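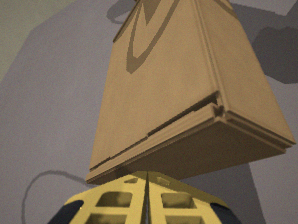
주거정책팀

오래된 임대주택을 고쳐 쓰는 일을 두고 주민과 설계자, 행정 담당자가 한 테이블에 앉는 자리가 마련됩니다. 로른홀름(Rornholm) 구 주거정책팀은 2021년 9월 한 달 동안 세 차례에 걸쳐 ‘함께 고치는 집’ 주민 간담회를 연다고 밝혔습니다. 지난 8월에 실시한 사전 설문에 187세대가 답을 보내 주셨는데, 바쁘신 와중에도 빈칸을 빼곡히 채워 주신 분들이 많아서 저희 팀원들이 한 장 한 장 읽으며 참 고맙고 든든한 마음이었습니다.

이번 간담회의 주제는 스탄치우(Stanciu) 단지의 개보수 순서와 그 기간 동안의 임시 거처 문제입니다. 단지 안 13개 동을 한꺼번에 비우지 않고 차례로 공사하는 방안이 현재 검토되고 있으며, 어느 동부터 시작할지, 어르신과 어린아이가 있는 세대는 어디에 머물게 할지, 공사가 끝난 뒤 원래 살던 층으로 돌아올 수 있을지 같은 이야기를 차근차근 나누게 됩니다. 설문에서 가장 많이 나온 걱정도 바로 이 부분이었습니다. 이웃과 멀리 떨어지고 싶지 않다는 말씀, 다니던 병원과 학교를 바꾸기 어렵다는 말씀이 여러 장에 걸쳐 적혀 있었고, 그 내용은 이름을 가린 채 정리하여 간담회 자료집 앞부분에 그대로 실었습니다.

첫 번째 자리에서는 설계를 맡은 유식스(Jusix) 건축사무소가 동별 도면과 공사 단계를 설명합니다. 두 번째 자리에서는 임시 거처와 이사 비용 지원을 다루고, 마지막 자리에서는 공용 세탁실과 작은 도서실, 마당을 어떻게 쓸지 주민들의 의견을 듣습니다. 세 번 모두 오시면 더할 나위 없이 좋겠지만, 한 번만 들러 주셔도 물론 환영입니다!

장소는 조브브리지(Jovbridge) 주민회관 2층 큰방이며 시간은 매회 저녁 7시입니다. 방역 지침에 따라 좌석 수가 제한되니 미리 회관 안내 창구나 전화로 신청해 주시기 바랍니다. 참가비는 없고, 자료집 인쇄본이 필요하신 분만 3000원을 내시면 됩니다(같은 내용을 회관 게시판에서도 보실 수 있습니다). 아이를 맡길 곳이 마땅치 않은 분들을 위해 옆방에 놀이 공간을 열어 두고, 수어 통역이 필요하신 분은 신청하실 때 말씀해 주시면 준비하겠습니다.

간담회에서 나온 의견은 회차별로 기록하여 주민회관 게시판에 붙이고, 구의 답변도 그 옆에 함께 적어 둘 예정입니다. 직접 오시기 어려운 주민께서는 회관 입구의 의견함에 쪽지를 남겨 주셔도 됩니다.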